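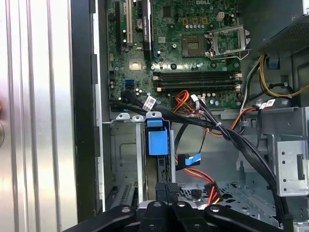
Pandstead PC Teardown Kit, reviewed

I bought the Pandstead kit in October to replace a drawer full of loose screwdrivers. I strip old office towers for parts, mostly Dell machines that get handed down from businesses nearby, and I keep whatever still has a use. The kit has been through enough of them now that I can say where it's good and where it isn't.

You get a ratcheting driver, a tray of bits, two plastic pry tools, a pair of flush cutters, tweezers, a wrist strap and a folding parts mat. It all packs into a zippered case that fits on a shelf next to the monitor.

The driver is the best part. The shaft is long enough to reach the motherboard screws in a tower without my knuckles hitting the power supply. The #2 Phillips bit is magnetic enough to hold a case screw sideways, which matters if you work with the chassis standing up. The ratchet is a little coarse. On screws that sit close under a cable bundle I lock it and turn by hand.

The flush cutters are fine. Dell boxes of this type have a thick run of black cable held with zip ties, and you want to get the ties off without nicking anything. The jaws are narrow enough to slide under. They have dulled some, and I expect to replace them before anything else in the case. I used to use a Semwal pair that cost less and held an edge longer.

The pry tools are soft plastic and bend too easily. They work on front bezels. They're no good for stubborn power connectors, and I've gone back to squeezing the latch with my fingers and rocking the plug. For coin cells one of them does the job, and I'd sooner use it than a metal tip near the board.

The tweezers are cheap. I keep them away from CPU sockets completely. Once the lever is up and the processor is out, the contacts are exposed, and one slip there ruins the board for resale. Put the plastic cover back on if you have it. The kit doesn't include any, and a few generic ones would have been a good addition.

The mat has eight compartments printed on it with a shallow lip between them. Screws stay put if you don't bump the table. Memory sticks fit lengthwise in the two bigger sections.

Shakuntala Garg, who shares the bench with me, prefers the Cuvura set. Its bits are harder and the case snaps shut instead of zipping. She does more laptops than I do, and for those I'd agree with her. The Cuvura driver is too short for towers.

The listing claims the bits are good for 1000 screws each. I haven't kept track. The Phillips tip shows slight rounding and still seats properly.

Worth buying if desktops are most of your work. If you already own decent cutters and tweezers, Pandstead sells the driver and bits separately, and I'd get those and skip the rest.

Ariel Evangelista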